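Staltel Open-Top Packing Carton, Single Wall, Brown
Packing and Dispatch / Cartons / Open-top
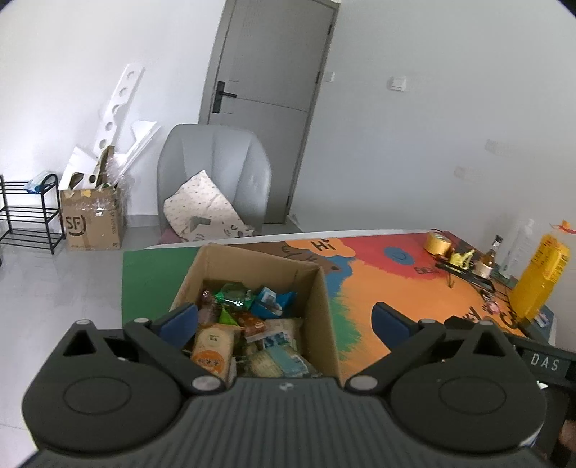

The Staltel open-top carton is a plain corrugated box for mixed packaged food: snack packs, dry goods, sachets and other light items in film or foil wrap. It is supplied flat and assembled by hand. There are no top flaps. The carton is used as a picking and staging box on the packing table, then either handed over open or fitted with the separate lid (sold as Staltel Lid A).

Construction

Single wall corrugated board, brown kraft on both faces. Four plain side walls, no print, no hand holes. The base is a crash-lock type: push two opposite corners together, then release, and the base panels engage. Tape is optional for loads under the rated weight and required above half of it if the carton will be carried by hand over any distance.

The walls are cut tall in relation to the base so that long packs can stand upright along a side. Flat packs go across the middle. The inside faces are uncoated. Do not use for unwrapped food, ice packs, or anything that sweats in transit.

Specifications

Board: single wall, B flute
Color: brown, unprinted
Closure: none (separate lid available)
Base: crash-lock, pre-glued
Rated load: 7 kg, evenly distributed
Stacking: up to 3 high when lidded, not rated for stacking when open
Supply form: flat, strapped bundles of 60
Storage: indoors, dry, flat, off the floor
Disposal: paper and cardboard recycling, remove tape first

Loading mixed packs

Flexible packs do not fill a carton the way rigid boxes do. Film bags trap air and slide over each other, and the load settles after the carton is moved. The following order gives a stable fill with most grocery assortments.

1. Place dense packs first, flat on the base.
2. Stand tall, narrow packs along one wall with the printed face toward the center.
3. Fill the middle with medium pouches, overlapping the seams.
4. Put clear packs and fragile contents such as crackers or crisps on top.
5. Tuck small sachets in last, at the edges, where they can be found again.

Leave the top layer below the rim if the lid will be fitted. A load that stands above the rim will bow the walls outward, and the lid will not seat. For open use on a table a slightly higher fill is acceptable.

Keep labels facing up or toward the center where possible. Packs with a date or lot code on the back should be checked before they go in, as the code is hard to read once the carton is full.

Use on the packing table

The carton can stand on any flat surface larger than its base. On painted or varnished tables, slide a sheet of paper underneath when moving a full carton; corrugated edges will mark soft paint over time. Do not drag a loaded carton by one wall. Lift from the base with both hands.

For stations where goods are taken out as often as they are put in, the open top allows access from all four sides. Position the carton so that the tall packs are at the far wall.

Compatibility

Lid A fits this carton only. The older Mollov tray lid is slightly shallower and will sit on the rim without locking; it is suitable as a dust cover but should not be taped or stacked. Ranasinghe dividers (cross type, four cell) fit after trimming one slot. The Lavow base pad fits without trimming and is recommended for loads that include jars or cans.

Ordering

Cartons are sold by the bundle. Part bundles are not available. Pallet quantity is 2,000 cartons, mixed strapping, wrapped. Orders received before noon on Wednesday ship the same week. Pallet orders are quoted separately.

Lids, base pads and dividers are listed under Accessories and are not included in the bundle price.

Notes and revisions

The base glue was changed in April. Cartons from the earlier stock have a visible glue line on the inner base panel and need a firmer push to lock. Both versions carry the same load rating and may be mixed on one pallet.

Board color varies between batches. This does not affect strength.

Questions on this product

Can the carton be reused?
Yes, while the base still locks and the corners are square. Discard when a wall has a crease running its full height.

Is it suitable for chilled goods?
No. Use the lined version.

Can it be printed?
One color, one side, at pallet quantity only. Artwork is supplied by the customer as a vector file.

Does it come with tape?
No. Paper tape is stocked under Closures.

Related items: Lid A, Lavow base pad, lined open-top carton, paper tape, carton knife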